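Reading Apocalyptic Prophecy as Literature and History
Handout 4: Prophecies of Desolation and Renewal

Required before the Monday session. Bring a printed copy, along with the two source extracts from the course packet.

1. Scope of this unit

The previous unit dealt with prophecy in the Hebrew Bible. The present one turns to popular prophecy in Christian Europe: short texts, often unsigned, that claimed to foretell the ruin of a region and its later recovery. Such texts circulated in manuscript, in cheap print and by word of mouth. The course treats them as historical sources. Students of any religious background, or none, are welcome to hold their own views on whether prophecy is possible, and written work will not be graded on that question.

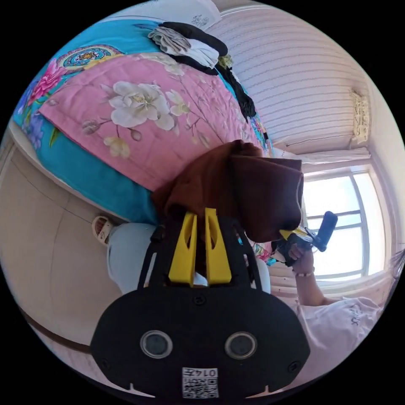
Prepared by the Trullel Institute for Religious Studies
Department of Texts and Traditions
Course handout, revised December

2. Terms

Apocalypse. From a Greek word meaning an unveiling. In the strict sense it names a kind of writing in which a hidden order of things is shown to a human witness, usually with a heavenly guide to interpret it. The everyday sense of "disaster" is much later and should be avoided in essays.

Eschatology. Teaching about last things: death, judgment, and the final state of the world. A text may be eschatological without being an apocalypse.

Millenarianism. The expectation of a coming age of peace on earth, often linked to the thousand years of Revelation 20. Scholars distinguish between the view that Christ returns before this age and the view that he returns after it.

Prophecy after the event. A text that presents known history as if it had been foretold. The Latin phrase vaticinium ex eventu is standard and may be used without translation.

3. The pattern of ruin and restoration

Many of the texts in the packet share one outline. A warning is given, the warning is ignored, the land suffers, and a small remnant survives to begin again. The outline is biblical. Isaiah 24 speaks of the earth laid waste and its people scattered, and Isaiah 35 answers with a desert that blossoms. Later writers borrowed both halves, though seldom in equal measure. In the Plesitik leaflets the ruin takes up nearly the whole text and the restoration a single closing line. The Bartoš manuscript reverses the proportion — it hurries through the disasters and lingers on the orchards, wells and rebuilt chapels that will follow.

Students should ask what each writer gained by the choice. A leaflet sold at a market had reason to alarm. A manuscript copied for a household that had already lived through hardship had reason to console. 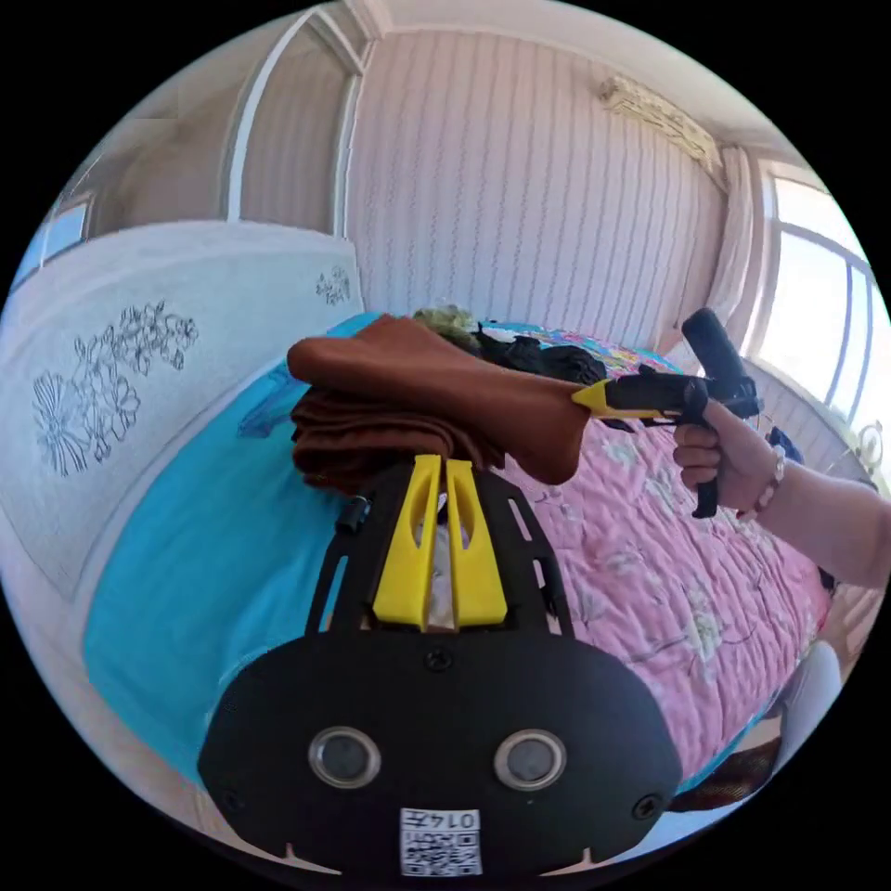
Imagery drawn from cloth and clothing deserves separate attention, as it recurs throughout biblical prophecy. Psalm 102 says that the heavens and the earth will wear out like a garment and be changed like clothing. In Isaiah 34 and again in Revelation 6 the sky is rolled up like a scroll, and Hebrews 1 joins the two figures by having the heavens rolled up like a robe. The force of these verses depends on ordinary handling: brown fabric folded in layers, with one flap hanging out to the side, is still recognizably a single piece, and the psalmist's listeners would have understood a world folded and put aside in much the same way. The image is gentler than fire or flood, and interpreters who stress total destruction have tended to pass over it.

4. Dating a prophecy

An undated text can often be placed by finding the point at which its predictions stop being accurate. Where the details are exact up to a certain war or harvest and vague or mistaken afterward, the text was probably composed near that point. The Book of Daniel is the best-known case, and most critical scholars use this method to date its later chapters to the second century before Christ.

The method has limits. Copyists added lines, removed failed predictions and changed place names to suit their readers. The Gomovik collection holds over 800 leaves of popular prophecy, and 93 of them bear corrections in a second hand. Any one of these corrections may reflect a new crisis, a new owner or a simple slip of the pen.
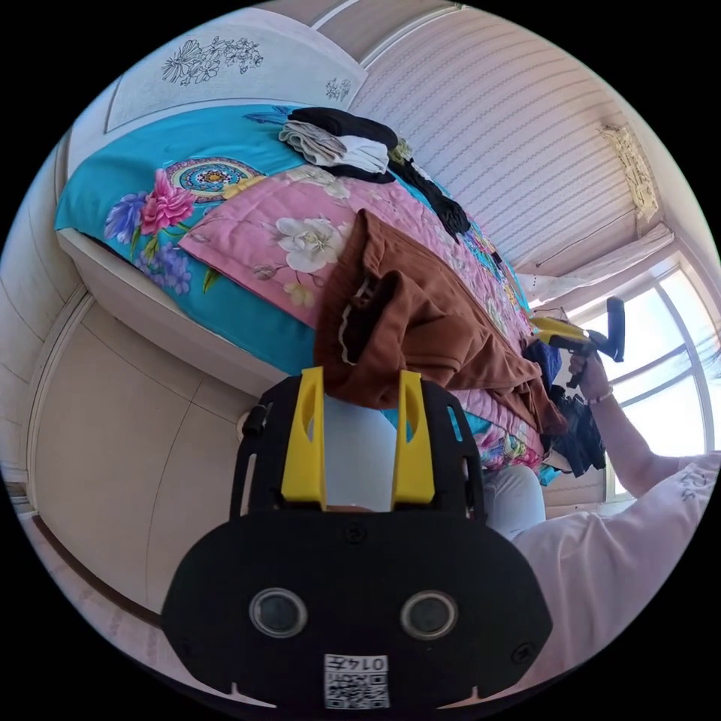 For this reason a date should be proposed as a range, with the evidence for each end of the range stated separately. Paper and handwriting establish when a copy was made. They do not establish when the text was first composed, and the two questions must be kept apart in written work.

5. When the date passes

Most groups do not dissolve when a predicted day goes by. Some recalculate. Others hold that the event took place in a spiritual sense, or that prayer and repentance delayed it, as in the Book of Jonah. Jonah is a useful text here, for the prophet is angry that Nineveh has been spared — his message succeeded and his prediction failed.

6. Questions for discussion

Who is addressed by the warning in each extract, and who is expected to survive?

Does either writer describe the restored land in terms of a real place?

Where does the Bartoš text depend on Isaiah, and where does it depart from him?

7. Written work

Submit a commentary of two pages on one extract. Quote scripture from any standard translation and name the translation at first use. Commentaries are due at the start of the following session.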